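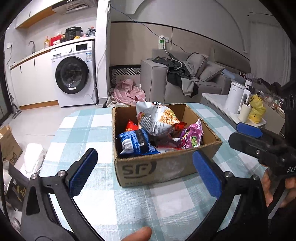
Skergate Cricket Club: Second Eleven, Members' Forum
Topic: Batting order in the match against Sadov

rungrueang_end
Posted 09/02/2020
I wish to raise the matter of the batting order in the Sadov match. We required 30 from the last three overs and our captain, Sem Vanhove, came in at number 8. He opened for the first eleven for two seasons. Members are entitled to ask why he was held back.

Trosico
The order was agreed before the start of play and was entered in the book. The captain had kept wicket for the full innings in considerable heat. I do not regard his decision as unreasonable.

rungrueang_end
The order may be changed at any time during an innings. At the fall of the fourth wicket the required rate was already beyond the two players at the crease.

longstop
I must agree with the first post on the facts, although not with its tone. Both of those players were making their second appearance for the club. They were asked to do too much, and a senior player should have gone in ahead of them.

S Vanhove
I have read the above and am content to reply. I placed the younger players higher because they had not batted in either of the previous games. With hindsight I should have gone in at six. The defeat is my responsibility and I would ask that no further comment be made about the other batsmen.

Trosico
Thank you, Sem. May I also remind members that selection is a matter for the captain under club rule 3.

rungrueang_end
Rule 3 concerns selection of the team. It is silent on the order. I accept the captain's reply in full, but I maintain that the rule should be looked at when the club meets in October.

longstop
Seconded. Could the wording be placed on the forum beforehand? The copy in the pavilion is the old one.

Trosico
I will post the current wording here once I have typed it up.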